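Drumell Youth Theatre opens new season with "The Salinas Sisters"

October 19, 2019

The Drumell Youth Theatre will open its new season in January with "The Salinas Sisters", a family comedy with songs. The group has 42 young actors this year, and 67 children came to the auditions. The director, Joaquín Núñez, told us that it was a difficult choice and that he hopes to see the others again in spring.

The story takes place during one night in a small hotel, where four sisters meet after many years. The music is played live by the school band Pulance, which worked with the theatre also last winter.

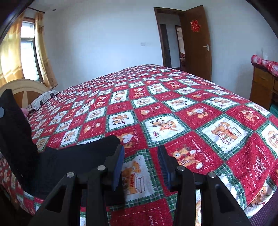 A patchwork quilt with teddy bears and the word "HOLIDAY" on one of its panels.

Rehearsals are held at the Kinora Hall, where the play will be shown for 4 evenings. The hall has 591 seats, and the balcony will be open again after the repair of the stairs. "The children learned the first act very quickly," said Mr Núñez. "The second one has more dancing, so we need a little more patience."

Tickets can be bought at the hall office in the afternoon. Children under six enter free of charge, but they also need a ticket. Parents who can help with sewing the costumes are asked to leave their name at the same office.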